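Small cabinet, drawers and handles
Bench notes, December, started after lunch

Picking up where I left off on the little oak cabinet. The top drawer still sticks. It sticks less than it did before I took the plane to it, so I'm counting that as movement in the right direction, but you still have to give it a small wiggle at the point where it's about a third of the way out and I'm not happy with a drawer that needs a wiggle. A drawer this size should come out with one finger.

Weighed it empty on the kitchen scale while I had it out: 601 grams with the handle on. I don't know what I expected, but that felt heavy for something meant to hold pencils and tape. I think it's mostly the bottom panel, which I cut from the thick offcuts because they were on the shelf and I was feeling lazy. Next one gets a thinner bottom. Writing that down in the hope that I read it before I start the next one!

Sanded the runners again (fine paper wrapped around a cork block, long strokes, no going back and forth over one spot) and rubbed on a bit of the Perkero wax. The Perkero is the hard one in the flat tin. The soft one is nicer to put on, but it picks up dust and by the end of a week you've got gray paste in the corners. I've made that mistake on the Yao shelves and I'm still scraping it out of the grooves.

Handles next. I'm very pleased with how the dark metal looks against the pale wood. I went back and forth on this for far too long, and for a while there were wooden knobs on it, and they just disappeared. You'd look at the thing from across the room and see a box. With the metal ones you can see where to put your hand. The ones on the drawers sit one over the other, and getting them in line took most of the morning, for the usual reason, namely that I trusted the pencil mark and didn't check it with the square. The upper one was 2 mm off to the left. That doesn't sound like much but once you've noticed it you can't look at anything else, so out it came, plug in the old hole, glue, coffee, drill again.

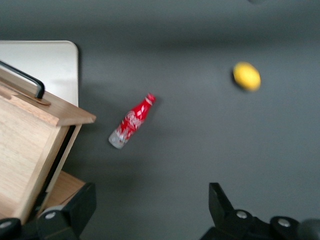

Anyway, the plug. I cut it from the same board so the grain would have a chance of matching, tapped it in with plenty of glue, and left it until it was properly hard. Trimming it flush was the fun part. Sharp chisel, flat side down, tiny bites. If anybody in the shop is doing the same fix: don't use the big chisel because it's the closest one. I've left the narrow one out for you, in the rack by the window, and I would like to see it go back there.

Then the new hole, and this time I made a drilling guide out of scrap. It's just a strip of hardwood with a stop on the back that hooks over the top of the drawer front, with the holes drilled through it at the right spacing. Took ten minutes. It would have saved me the whole morning if I'd made it first. It's hanging on the nail next to the band saw with "small drawers" written on it, please don't throw it in the kindling bin. The last one went that way.

Screws: the ones that come in the Ullodeo handle packs are too long for a front this thin. They bottom out inside the drawer and leave a point sticking through, right where you'd put your fingers in to get a paper clip. I nipped them short and filed the ends. Run a nut onto the screw before cutting, then back it off over the cut end and it cleans up the thread for you. I've seen people skip this and then lean on the screwdriver until the head's chewed up. I've been one of those people.

Went over the outside as well with the palm sander, only the top. The front and sides were fine from last time. I want the top smooth enough to set a mug or a notebook on without thinking about it, and I think it's there now. Ran my hand over it with my eyes shut and couldn't find anything to complain about. I'm leaving the finish thin. The Bekdale oil goes yellow if you put on more than two coats, and I like this wood pale. One more light coat at the most, and then hands off.

Measured the outside for the order sheet: 362 mm on the long side. The sheet wants a number for height too, but I had the feet off when I had the tape in my hand, so that can wait.

While I was at it I thought about where this thing is going to live. The gray table is too good a place for it. It looks terrific there, the oak really shows up against the dark top, but that table has a way of gathering stuff, and once something has sat on it for a few days it more or less belongs to the table. My vote is the shelf by the door at about elbow height, so you can see down into an open drawer. If it goes any higher you'll be feeling around in there blind and pulling the drawer out too far, and then it's on the floor with the paper clips.
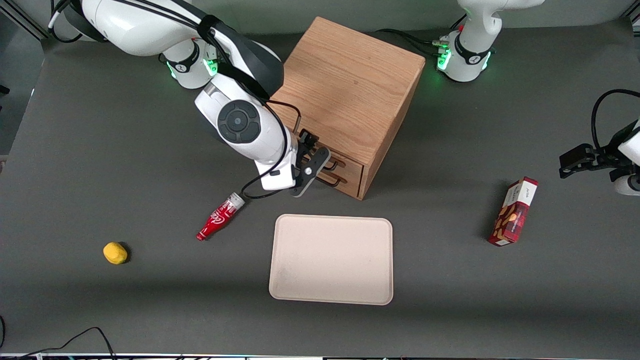
Does the drawer need a stop so it can't be pulled all the way out?

I'd put one in. A small block glued under the rail at the front, with a matching strip on the back of the drawer, is plenty. Make the block a turn button with a single screw if you want to be able to take the drawer out for cleaning, which I do, so that's how I'm going to build it. Leave the screw just loose enough to turn with a fingertip.

I've cut the blocks already. They're in the lid of the wax tin, so if you open the tin and little bits of oak fall out, those are mine and I need them.

Another thing I tried, which didn't work: lining the drawer with felt. I had a piece left over and it looked very smart for about an hour. Then I put pencils in and the sharpenings stuck to it, and the felt had lifted at the corners where I'd been mean with the glue. Peeled it out again, and getting the glue off the bottom took longer than putting the felt in. If we want something soft in there, I'd do a loose piece of cork, cut a hair small so it can be lifted out and shaken over the bin.

Grain direction, for whoever makes the second cabinet: I ran it side to side on the fronts, and I'd do it the same way again. On a front this small, it makes the drawer look wider than it is. Pick the boards together before you cut anything. I laid mine out on the bench with the chalk marks up and moved them around for a good while, swapping one for another and walking away and coming back. It felt like wasting time. But the color runs evenly across the whole thing and I wouldn't have got that by grabbing from the top of the pile.

16:10, quick check before sweeping up. Drawer goes in and out with one finger if I pull dead center. Pull from the side of the handle and it still catches slightly, on the left, near the back. I think the runner on that side has a high spot that I can't see with the light the way it is, so I'll chalk it, slide the drawer in and out a few times and look for where the chalk has rubbed off.

To do:
chalk the left runner
stop block and turn button
last coat of Bekdale, thin, on the top only
feet back on, then measure the height for the order sheet
get shorter screws so I can quit filing the Ullodeo ones
ask around about the shelf by the door before someone fills it with paint cans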